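Session 4: Recurring Gifts and the Donor File

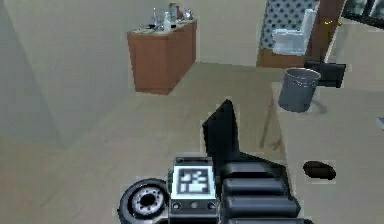

Notes by Wenceslao Nava
Small Nonprofit Fundraising, spring term

Reading for this session: the Luangrath packet, first two chapters. Bring your worksheet from Session 3.

1. Where we left off

Last time we covered one-time gifts and the thank-you letter. Tonight is recurring gifts: what counts as one, how to record it, and how to read the numbers afterward. We will use the Tusevier Food Pantry file for all of the practice work.

2. Terms

Recurring gift: a gift the donor has agreed to repeat on a set schedule until told otherwise. Monthly is the most common. Quarterly and yearly also count if the donor has set them up to repeat.

Pledge: a promise of a total amount, paid in parts, with an end date. Many offices mix pledges and recurring gifts in one column. Keep them apart. A pledge has a balance due and a recurring gift does not.

Lapsed donor: for this course, a recurring donor with no payment in the last three scheduled periods. Your own organization may use a different rule. Whatever the rule is, write it down and put it in the front of the file.

Failed payment: a charge that was attempted and declined. Most failed payments come from expired or replaced cards. A failed payment is not a cancellation and should not be coded as one.

3. The Tusevier file

At the start of the year the pantry had 704 people in its donor file. Of those, 96 were giving monthly. By the end of the year, 71 of the 96 were still giving. The retention rate is 71 divided by 96, or 74 percent.

Two mistakes showed up on last year's papers. The first was dividing by 704, which gives a figure that has nothing to do with retention. The second was adding in people who became monthly donors during the year. New donors go on a separate line. If you put them in the top number, you can end up with a rate over 100 percent.

The other 25 donors need to be sorted before anyone writes to them. Use these codes:

C — canceled by the donor, in writing or by phone
F — payment failed and was never fixed
D — deceased
M — moved to a different type of gift, such as one yearly check
U — unknown

Students tend to put too many records under U. Check the notes field first. In this file a good share of the answers are sitting in the notes, often typed by someone who didn't know which box to use.

4. Following up on a failed payment

Call or write within a week. Keep the message short. Say that the payment did not go through, give the donor a simple way to update the card, and thank them for their support so far. Do not ask for a larger gift in the same message. Do not ask for the card number by email.

If there is no answer, try once more after two weeks, by a different method if you have one. After that, code the record F and stop. The donor stays on the regular mailing list unless they have asked to come off.

5. Asking a one-time donor to give monthly

Umerik Youth Center mailed 229 past donors a one-page letter in April. Everyone on the list had given at least twice in the two years before. The letter is in your packet. Look at these points:

The amount asked for is based on the donor's last gift, divided by 12 and rounded up to the next whole dollar.

The letter says how to stop the gift as well as how to start it.

There is one reply card, with three amounts and a blank.

The second paragraph is weak. It spends six lines on the history of the building. We will rewrite it in class.

6. Software

The lab computers have Wundow installed. Recurring gifts are under Schedules, and pledges have their own tab. Don't change the default fund code in the practice file — the reports in Session 6 depend on it. If you use a spreadsheet at work, you may do the exercises there, with one row per payment and one column for the donor number.

7. Homework, due 14th February

a. Code the 25 records in the Tusevier file. Next to each code, note the field where you found the answer.

b. Write a failed-payment message of no more than 80 words.

c. Rewrite the second paragraph of the Umerik letter. Four sentences at most.

Hand in paper copies at the start of class. Late work loses one grade step. Session 5 covers receipts and year-end statements, so bring a blank copy of the receipt your office uses if you have one.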